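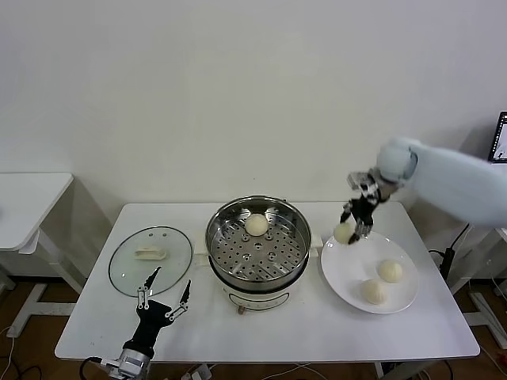
Libor Pešek m'a écrit que mon premier article sur les débats locaux était bien gentil mais qu'il s'arrêtait au moment où ça devient compliqué : comment on fait, concrètement, pour que quatre candidats répondent à la même question sans que le plus bavard mange le temps des autres ? Il a raison, alors je reprends tout, et dans l'ordre cette fois (enfin, à peu près).

Pour situer : à Gandus on a 1282 inscrits sur les listes, quatre têtes de liste, et aucun débat public n'avait eu lieu avant que je m'y colle en octobre. Je n'avais jamais animé quoi que ce soit, à part des anniversaires !

Étape 1 : inviter tout le monde, le même jour

Envoyez la même lettre à toutes les listes, au même moment, avec exactement le même texte. Moi j'ai eu la mauvaise idée d'en parler d'abord de vive voix à une candidate croisée à la boulangerie, et j'ai passé quinze jours à expliquer à ses adversaires que non, elle n'avait pas choisi les thèmes. Mettez dans la lettre le lieu, l'heure, la durée et la date limite de réponse. Si une liste refuse, on l'annonce en une phrase au début de la soirée, sans commentaire, et on ne laisse pas de chaise vide sur l'estrade. C'est tentant, la chaise vide, mais ça fait règlement de comptes.

Étape 2 : récolter les questions

J'ai mis une boîte à la mairie et une adresse mail. Résultat : une bonne moitié des messages parlait du même rond-point. Regroupez par thème et gardez-en 3 pour la première heure, pas davantage. Chez nous c'était la cantine, la circulation et les impôts locaux. Reformulez tout à la forme neutre ! « Pourquoi avez-vous laissé pourrir le gymnase » devient « Que prévoyez-vous pour le gymnase ». Les thèmes, vous les envoyez aux candidats une semaine avant. Les questions précises, jamais.

Étape 3 : le temps de parole

Là c'est la partie qui intéressait Libor. Deux minutes par réponse, trente secondes de réplique, et l'ordre de passage tiré au sort devant le public puis décalé d'un cran à chaque question. J'utilise Indari, un petit chrono gratuit que je projette face aux candidats. Hamish Doolan préfère le bon vieux sablier, il trouve ça plus poli, mais du fond de la salle on n'y voit rien. Quand le temps est écoulé, dites « merci » et le nom de la personne suivante, tout de suite, même au milieu d'une subordonnée. La première fois c'est affreux à faire. La deuxième, les candidats se surveillent tout seuls.

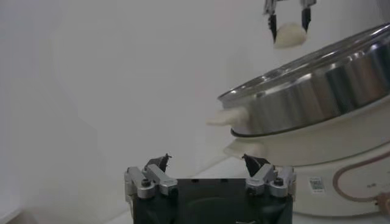 Filmer la soirée, je le conseille vraiment, même avec un matériel très modeste : on avait autour de 300 personnes dans la salle Kováčik, et le lendemain des tas de gens qui gardaient leurs enfants m'ont réclamé la vidéo. Un plan fixe large suffit. Par contre, regardez ce qu'il y aura derrière les intervenants avant de placer les tables ! Le mur gris clair, tout uni, de la photo ferait très bien l'affaire : rien dessus qui accroche l'œil, et aucun candidat ne se retrouve assis sous la banderole du club de foot ou, pire, sous le portrait de l'ancien maire. Pensez aussi à faire signer l'autorisation de diffusion avant le début, pas après, quand l'un des quatre est vexé.

Étape 4 : les questions de la salle

Sur papier, ramassées à la pause, lues par vous. J'ai testé le micro baladeur à Torkside l'année d'avant, pour une réunion sur l'école, et le premier monsieur a gardé la parole onze minutes. Sur papier, les timides participent aussi, et on peut écarter les attaques personnelles sans faire d'esclandre. Lisez le texte tel quel, fautes comprises si elles s'entendent.

Étape 5 : la vérification

Si un candidat lance un chiffre (chez nous, une dette de 2000 euros par habitant), n'essayez pas de corriger en direct, sauf si vous avez le budget communal sous les yeux. Notez-le, demandez-lui sa source devant tout le monde et publiez la réponse avec la vidéo. J'ai mis trois jours à retrouver la bonne page, et il y a eu plus de lectures sur cette note que sur tout le reste du blog.

Pour le mot de la fin, une minute chacun, dans l'ordre inverse du premier tirage. Et prévoyez quelqu'un pour rallumer les lumières du parking, on a oublié.

Ce site utilise des cookies pour mesurer son audience. Accepter | Refuser | Gérer mes choix

Contact | Mentions légales | © Tous droits réservés | Haut de page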